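Handout 4 — key control, front desk course (Dundell building). Rev. May 6, 2022

Read before the practical. Bring the Zellalari sheet, the one with 67 lines, not the old one from March.

**Split rings**

- Ring = two turns of flat wire. Key goes in at the open end, then all the way round. Half way round is NOT on.
- One key per ring, rings onto the master ring after
- Loops cross over each other when a bunch is set down — find the one you want first, then pull
- Tags: write the hook number, never the room. Lost key + room number = new lock

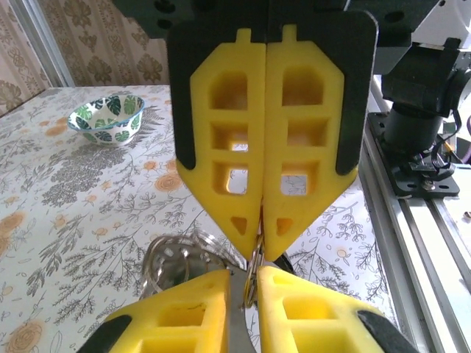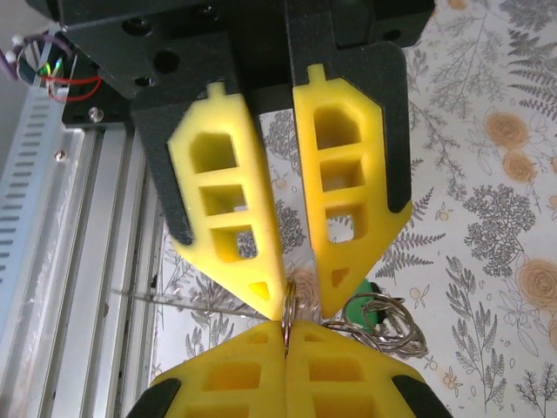

Silver split rings, bunched.

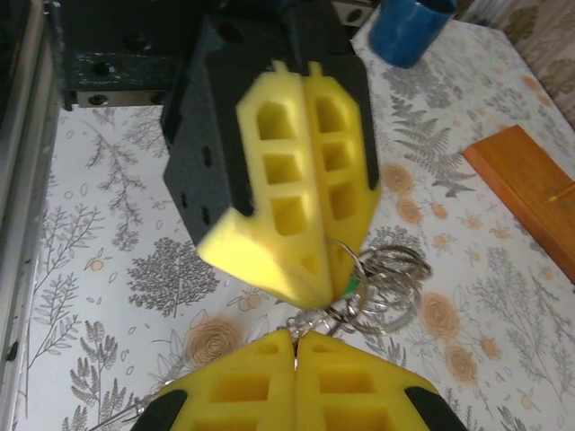
**Sorting a bunch**

1. Lay it flat on the table, spread the loops.
2. Lift one ring clear, hold it upright, open with a thumbnail or the blunt tool (no scissors pls).
3. Key off, tag off, both in the tray.
4. Check against sheet. Hooks 18 and 29 are the Domański cupboards, they get swapped alot.
5. Bent ring — bin it. Dont squeeze it back.

Grastinano annex has its own cabinet, 282 hooks, not covered today. Seperate sign-out book too.

For next time: fill in page 2, both columns, initials at the bottom.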